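Sovholm drawer cell: the questions I keep getting

I look after the Sovholm cell, the simulated one with the arm, the table and the cabinet on top of the wooden drawer. Most of what I know about keeping it happy is on this page.
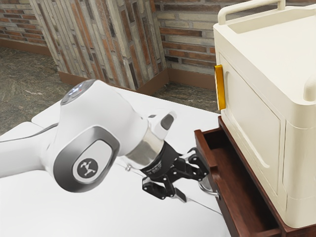 Cheng-en Kwan wrote in to say the old setup notes were fine up to the point where the drawer had to move, and after that you were on your own. Could I please start with the drawer?

Fair enough, drawer first then!

The drawer won't budge, or it flies open. What have I done?
Nine times out of ten it's the joint friction. The value that ships with the cell is too low, and the drawer goes off like a toaster. I run mine at 70 per cent of the slider. At 75 it starts to stick halfway and the gripper slides off the handle, so there isn't much room to play with. Change it with the simulation stopped, save, then reload the whole cell (reloading only the drawer leaves the old value in memory, ask me how long that took to find).

The fingers close but don't hold the handle.
Have a look at the collision shape on that little metal loop. When the cabinet file is imported with default settings, the gap behind the loop gets filled in, so the finger bumps into a solid lump where you can see a perfectly good hole. Tick "keep concave parts" in Nident, the importer, and bring the cabinet in again. If it still slips, raise the friction on the finger pads a notch. Please leave the grip force alone until you've tried that.

Can I move the table?
You can, but move the arm's base with it. They're two separate objects and nothing ties them together. I always group them first, shift the group, then ungroup. And leave a hair of space between the table and the drawer unit. If they overlap even slightly the solver spends its whole life pushing them apart, and you'll see the drawer shiver when it ought to be sitting still.

Is the cabinet door with the yellow-orange handle meant to work too?
It has a hinge and it's locked by default. Unlock it in the Felar panel under Joints. I'd get the drawer behaving first, as both share the one damping setting and you'll go round in circles otherwise.

Do the brick walls and the stone pillar slow things down?
A bit, on an older graphics card. They're only background as far as the physics is concerned, so hide them while you're tuning and put them back for rendering. Shadows cost you more than the bricks do.

How often should I reset it?
Small errors creep into the drawer's closed position. My longest run without a reset was 1,410 cycles and by then it wasn't shutting fully, so I now reset overnight and log the closed position each morning. Cheng-en Yu wrote the script for that, it's in the Kao folder with the other odds and ends.

I updated in August and the arm starts in a silly pose.
Yes, sorry, that was my home position file being overwritten. Copy the one marked "home_old" back over it and restart. If the wrist still comes up twisted, send me your log and tell me which version you were on before.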